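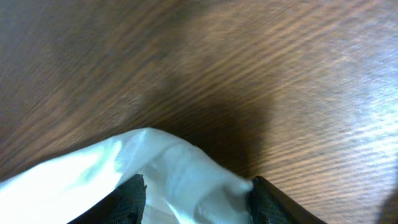
How I wash, starch and iron an old linen tablecloth

I've bought far too many old tablecloths. The first came from a box under a stall at Flurcombe market, yellow all over with a brown line down every fold, and I boiled it, which was a mistake. The brown lines stayed put and the hem came apart. I've got better since then, and as a few of you asked after my last post, I've written out the whole routine from grubby to ready for lunch.

It works for plain white linen and for cotton damask. Don't do it to anything with coloured embroidery unless you've tested the threads first (more on that further down), and please don't do it to silk or wool.

What you'll need

A bath or a very big tub
Oxygen bleach powder, the plain sort with no perfume
Soap flakes
A measuring jug and kitchen scales
Powdered laundry starch
A steam iron that gets properly hot
Two old bath towels
A water spray bottle

I use Zustix powder for the bleach and have done for years, mostly as the shop at the bottom of my road stocks it. Any brand will do. Avoid chlorine bleach, though! It weakens linen terribly and can leave it yellower than when you started.

Check it over first

Hold the cloth up against a window. Thin patches show up as brighter areas, and pinholes are very easy to spot. If there's a hole, mend it before you wash, even if it's only a rough running stitch round the edge to stop it spreading. Wet linen is heavy, and a small hole in the middle of a big cloth can turn into a tear as long as your hand when you lift it out of the bath. Ask me how I know.

My biggest one weighs 830 g dry and I can barely lift it wet. For that one I let the bath drain and press the water out with my hands before I move it anywhere.

If there's any coloured stitching, wet a bit of white kitchen paper and press it on the thread for a minute. Any colour on the paper and you stop there, and wash it cool with soap flakes only.

The cold rinse

Old cloths are often full of old starch and cupboard dust, and you want that out before any hot water goes near it. Run a cold bath, open the cloth out as far as it will go and leave it for an hour. The water will be horrible. Drain, refill, and do it again until the water stays clear. Three goes is normal for me, but I once had a cloth from a house clearance in Musgate that needed twice that.

The long soak

Refill the bath with water as hot as your hands can bear in rubber gloves. Dissolve 85 g of the bleach powder in a jug of hot water first, stir until you can't feel any grit at the bottom, then tip it in and swish it about. That amount suits my bath filled to just under half. Check your own packet, they do vary.

In goes the cloth, pushed right under. It'll trap air and float up in big white humps, so I go back every so often and push it down again with a wooden spoon. Leave it overnight.

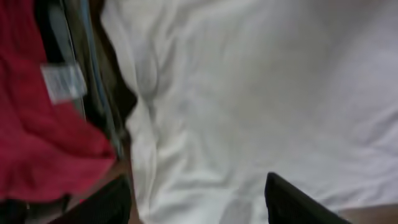
In the morning, have a look at the worst marks. If they've faded but not gone, drain the bath and start a fresh soak with fresh powder. The stuff stops working once the water has been cold for a while, so there's no point leaving it in the same bath for days. My record is 42 hours over several changes of water, for a tea stain shaped like Italy. It did come out in the end.

Brown spots with a slightly orange look are often iron, and the soak won't shift them. For those I dab on lemon juice and salt, leave it in the sun for an afternoon and rinse very well. In January there's no sun to speak of, so they have to wait.

Candle wax wants doing separately. Scrape off what you can with a blunt knife, put plain brown paper on both sides and go over it with a warm iron, moving to clean paper as it soaks up. If the candle was coloured you'll have a ring left behind, and that can go in the soak with everything else.

Washing and drying

After soaking I put the cloth through the machine at 60 with soap flakes and a slow spin. Fast spins set creases into linen that you'll be fighting for the rest of the day. Take it out as soon as it stops, give it a good shake (you want a second person for a big one) and hang it over the line with the halves as even as you can get them. Pull the hems straight with your fingers while they're wet – it saves ages at the ironing board.

Bring it in while it's still damp. If you miss the moment, spray it all over, roll it up in a towel and leave it for a couple of hours.

Starch, if you like it

I only starch for Christmas and birthdays. I got my recipe from Pascal Kettler, who used to do the linen for a hotel and thinks spray starch is a waste of money. Mix a tablespoon of powder with a little cold water to a smooth paste, then add 515 ml of boiling water, stirring the whole time. It should go from cloudy to nearly clear. Thin that into a washing-up bowl of cool water, dunk the damp cloth, wring gently and roll it in a towel for an hour.

If you get white flakes when you iron, the starch was too thick or the cloth was too dry. Rinse it and have another go.

Ironing

Use the hottest setting, and iron the wrong side first. Damask gets its shine from being ironed on the right side afterwards, while there's still a touch of damp in it, so don't dry it out completely on the first pass. I have an old Frerichs iron that weighs a ton and I wouldn't swap it. Work from the middle out, and put a clean sheet on the floor under the board to catch the finished end.

For round cloths, iron in wedges, turning as you go. Keep the iron moving along the straight threads where you can, or the edge goes wavy.
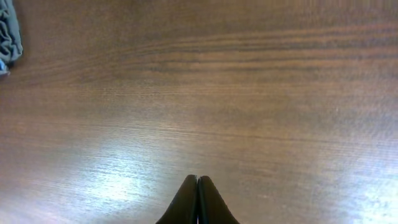
Once it's ironed, let it hang for an hour before you lay it. Linen straight off the board still has steam in it, and it'll crumple the moment somebody leans an elbow on it. It's also worth putting a felt or thick cotton layer underneath, for the look of the thing and for the sake of the table. Polished wood picks up more wear than you'd think, and you only notice when the light is on it, like the pale shiny patch on the tabletop in the photo, where the tiny scratches in the finish catch the glare. Hot dishes still need mats on top of all that, by the way. An underlay won't save you from a casserole.

Putting it away

Wash out the starch before you store a cloth for any length of time, as silverfish love it. I roll mine round cardboard tubes covered in an old pillowcase, which means no fold lines to go brown. If you haven't the room, fold loosely and refold along different lines every few months. Plastic bags are a bad idea, as they trap the damp.

I keep a luggage label tied to each one with its size written on, so I don't have to unroll four to find the one that fits.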